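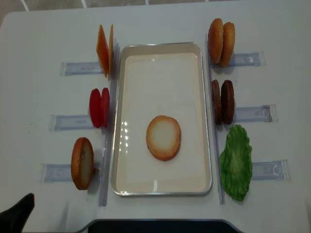
The word "unscripted" has been stretched so far that I no longer know what a producer means by it. I spent most of August watching Nolalley, the rally series that Wateo put out as its big sports show, and by the third episode I had started keeping notes on the parts that sounded written.

There were a lot of them. A driver named Ľudovít Slanina loses time on a gravel stage, climbs out, and says to his co-driver, in one clean sentence, exactly what the next 40 minutes of television will be about. Have you ever heard a person with dust in his teeth do that? I've stood at the end of enough stages to say that drivers mostly swear, drink something, and ask about the left rear.

Wateo's answer is that nothing was scripted, and I believe them in the narrow sense. I doubt anyone handed Slanina a page. But someone stood next to him and asked him to say it again with the name of the stage in it, and then again looking the other way. My friend Remedios Villanueva edited two seasons of a sailing show and calls these "pickups with feelings." She doesn't think they're a crime. I'm less relaxed about it than she is.

My complaint is mostly about the racing. Rally is hard to film well. Cars go by one at a time, the gaps are in seconds, and a viewer at home needs a clock and a map. Nolalley gives you neither for long stretches. It gives you Bohumila Jelínek staring out of a van window while a cello plays. Jelínek won the Cosemstead stage from a start position of seventh, on a road already torn up by the cars ahead of her, and the show spends under a minute on it. The argument she had at dinner the night before gets most of an episode.

People who like the series tell me it brings in new fans. Maybe. I keep hearing this about every one of these shows and I have yet to see anybody say how many of those fans bought a ticket or came back the next year. A person who likes the dinner argument may simply like dinner arguments, and there is plenty of that on television without anyone having to close a forest road.

Then there is the picture quality, which Wateo talks about as though it were a storyline. Yes, it's sharp. You can see every stone. The onboard shots on the Fourie climb are the best thing in all seven episodes, and they run with engine noise and no music, so somebody over there does know how to do it. I watched that part 3 times.

Bethel Sisay, who co-drives and was asked to be in the second season, told me she said no. She had read the release form and didn't like the line that let them move her voice from one day to another. I asked whether she thought they would really use it.

"Why else would you write it down?" she said.

The second season has been ordered anyway. I'll watch the stages, if they show them.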